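The Night Ferry to Ostholm

Part One: Kurport

Nurhan Ertürk had wanted to ride the night ferry since she was six, and now she had a ticket for it in her coat pocket, number 293, slightly damp from her glove. March 2018, and snow still on the quay at Kurport! She could have danced.

The ferry was called the Catberg and she was a wonderful old thing, all rivets and rust and yellow lamps. A man in a wool hat waved the cars aboard with a rolled-up newspaper. Nurhan went up the ramp on foot behind a family with a dog in a basket, and the dog looked at her the whole way as if they had met before.

She had one bag. In it were two jumpers, a cheese pie from her aunt, and the letter from Mr Ankrah, who kept the repair shop on Ostholm and needed someone "good with small screws and patient with old people". She had read it so often that the folds were going furry.

"You mend radios?" said the woman at the tea counter, when Nurhan had told her all this without being asked.

"Radios, clocks, computers. Anything with a lid!"

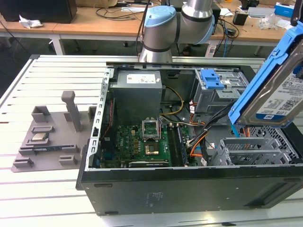
Part Two: The Crossing

The wind got up after midnight. Nurhan went out on deck anyway and held on to the rail with both hands, and oh, it was glorious -- black water, white tops, the whole ship humming up through her boots. An old man was out there too, eating an apple.

"First time?" he shouted.

"Yes!"

"I've done it for 50 years. It's better in April. You get the geese."

She shared the pie with him under the lifeboats. He told her which baker to go to, and that the bell on Ostholm church had been an hour slow since he was a boy, and that everyone on the island simply got up later.

"Somebody ought to fix it," said Nurhan.

He gave her a long look and threw his apple core to the gulls. Far ahead, very low down, a green light came on, went off, and came on again.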